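Pelska Opens Its Nuncombe Workshop Doors to 400 Neighbors, Students and Curious Kids

NUNCOMBE, January 2, 2023 – Pelska will start the new year by putting its robots where everyone can see them. The company is inviting the public back to its Nuncombe workshop for a second open day, after a first one in October brought 400 people through the door and kept the demonstration team on its feet until well past closing.

The October visit was planned as a small thing: a few tables, coffee, a chance for families on the street to find out what goes on behind the big windows. Then two local schools asked if they could bring classes, and the sign-up sheet filled, and filled again!

"I had people who came for ten minutes and stayed all afternoon," said Drita Leka, who runs demonstrations at Pelska. "One girl stood at the two-arm table through three groups. She had better questions than I did when I started, and I've asked her class to come back and see what we changed."

What visitors will see

The open day takes in the whole ground floor of the workshop, 2,000 square feet of it, including the electronics benches and the training room that was closed last time. Guided walks last 90 minutes and move at an easy pace, with plenty of stops (and chairs at most of them). Visitors who would like to wander on their own are welcome to do that too.

Staff will be at every station to talk through the work, and they've been told to go ahead and use the whiteboards. Expect some half-finished projects. The Flaltaneo program, Pelska's effort to teach pairs of robot arms to work together on everyday objects, will be shown as it stands on the day, with the slow tries and the dropped pens left in.

The two-arm table

Flaltaneo was easily the favorite in October, and it gets a bigger share of the floor this time. Two arms are mounted side by side along the front of a white table with gray walls, and they work with ordinary things like pens and containers. Groups can watch from beside the table while an engineer explains what each arm is trying to do and answers questions as they come.

"People lean in," Leka said. "It's quiet, it's careful work, and you find yourself rooting for it. I still do, and I see it every day."

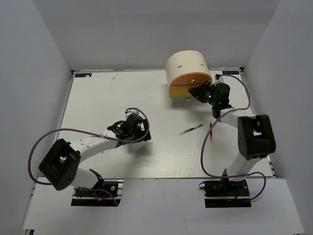

Plan your visit

Admission is free. The workshop can welcome up to 900 visitors over the course of the day, so guests who want a guided walk should reserve a place ahead of time through the Pelska front desk. School groups can ask for a morning slot, and teachers will get a short packet of classroom activities to take home. The date will be posted at the workshop entrance and sent to everyone who signed the guest book in October.

The building has step-free access from the parking lot. Children under 12 need to come with an adult. Cameras are fine everywhere on the ground floor, and sketchbooks are very welcome.

About Pelska

Pelska designs and tests robot arms for shared workspaces at its workshop in Nuncombe. Press visits can be arranged with Drita Leka through the front desk.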